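Call for sorters and menders – kids' clothing swap, Drirnesley

Hi! I run the Sollport clothing swap, and I'm looking for people who like small coats and don't mind other people's zippers. We take in outgrown kids' clothes, check them over, and send them out again each September to families in Drirnesley. Last season 882 pieces came through my hands, and my hands would love some company.

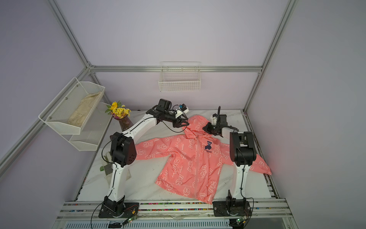 Pink hooded jacket, laid out flat.

You'd come in for one shift of 2 hours, mornings or evenings, your pick. Mostly it's checking pockets, trying every snap, and deciding what goes in the mending pile. If you can sew on a button, great – if you can't, I'll teach you in one cup of coffee.

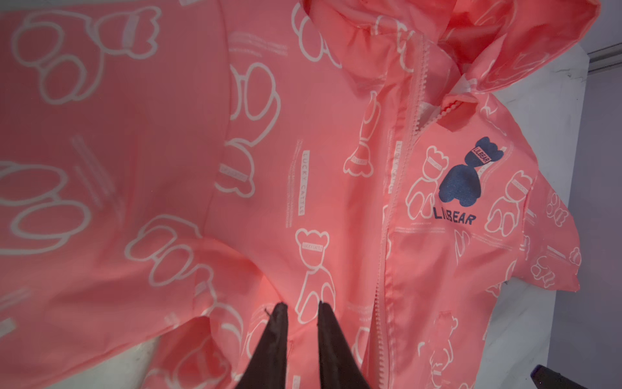
Issue 13

Lightweight jackets are what families ask for most, and I still want 400 more before we open. So if you'd like to help with pickups too, say so when you write. A car is handy but plenty of our bags travel by bus!

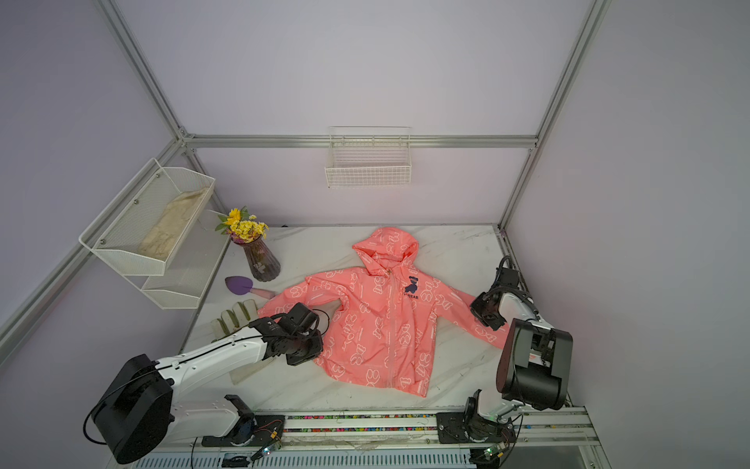

Dunico writes that the mending evenings got her through a long winter, and could we please have better chairs this year. Yes, the chairs are coming.

There's no pay, I'm afraid, but you get first look at the racks and bus fare both ways.

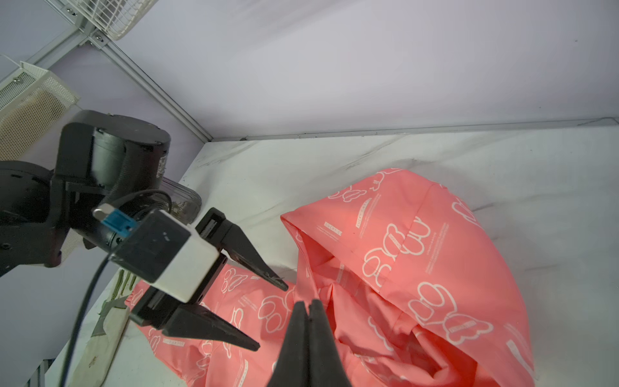 Teens are welcome with a parent's okay, and schools can have the hours signed off. To join, drop a note in the box at the Mak building, front desk, with your name and the shift you'd like.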